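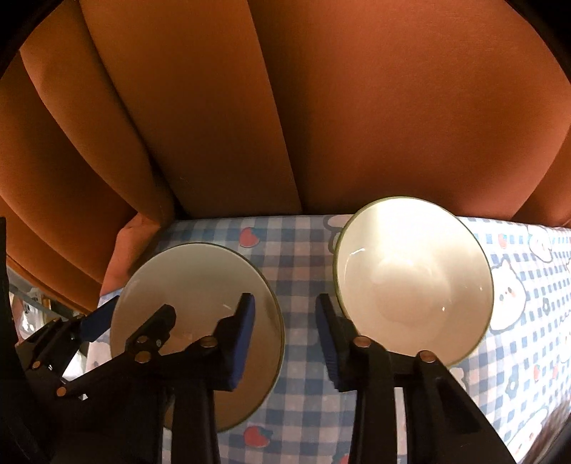
Looking after table linen

Posted March 19, 2026 by Kibet Okoth

Cotton and linen tablecloths last for years if they are washed sensibly and put away clean. Most of the ones I am asked to rescue were ruined in the cupboard, not at the table. The notes below cover stains, washing, ironing and storage, with a short section on hems at the end.

Before the first wash

Check the label for shrinkage. An untreated cotton cloth can lose a noticeable amount in length on its first wash, so if you are buying for a particular table, allow extra drop on all sides. Wash a dark or strongly coloured cloth alone the first time. To test the dye, press a damp white rag against a corner of the underside for a minute and look for colour.

Stains

Scrape off anything solid with the back of a knife, then blot from the outside of the mark towards the middle. Rubbing spreads it and roughens the threads.

Gravy and egg: soak in cold water with a little biological detergent for two hours, then wash. Hot water sets both.

Tea and coffee: rinse from the back of the cloth under the cold tap, then work in washing-up liquid. Old tea marks may need an overnight soak in oxygen bleach.

Tomato and curry: washing-up liquid first, then a normal wash, then dry outside in full sun. Turmeric fades in daylight better than it does with anything from a bottle.

Candle wax: put the cloth in the freezer for an hour and crack off what you can. Lay brown paper on both sides and press with a warm iron, moving to a clean patch of paper as the wax comes through. Coloured wax may leave a tint, which usually comes out with surgical spirit.

Butter and oil: cover with cornflour, leave it for 14 minutes or so while you clear the table, brush off and wash at the warmest setting the label allows.

Do not tumble dry a cloth until the stain has gone completely. Hang it, look at it in daylight, and treat it again if you need to.

Washing

Half a drum is plenty. A tablecloth packed in with towels comes out twisted and takes twice as long to iron. I use 40 degrees for everyday cotton and 60 for white napkins. Skip fabric softener on napkins, as it stops them soaking anything up.

Wool and silk table runners should be washed by hand in cool water with a mild soap and rolled in a towel to take out the wet. Don't wring them.

Ironing

Iron while the cloth is still damp. If it has dried out, sprinkle it with water, roll it up and leave it in a plastic bag for half an hour. Start on the wrong side and finish on the right. Embroidery goes face down on a folded towel.

For a large cloth, set a table next to the ironing board so the finished part has somewhere to go. Check patterns now and again to see that the lines are running straight, and tug the cloth diagonally if they aren't.

Storage

Starch attracts silverfish, so wash it out before a cloth goes away for any length of time. Roll good linen round a cardboard tube covered in acid-free tissue. If you have to fold, refold along different lines every few months. I do mine in November, when the big cloths come out anyway.

Keep linen off bare wooden shelves. Line them with an old cotton sheet.

Hems

A hem that has come down at a corner should be mended before the next wash. Use a thread the same weight as the cloth or slightly finer, and keep the stitches small and a little slack. Press the fold first and pin it every few centimetres.

Worn edges can be cut back and turned again. Cloths too far gone for that make good napkins: cut the squares from the outer parts, where there has been less wear, and allow two centimetres on each side for the hem.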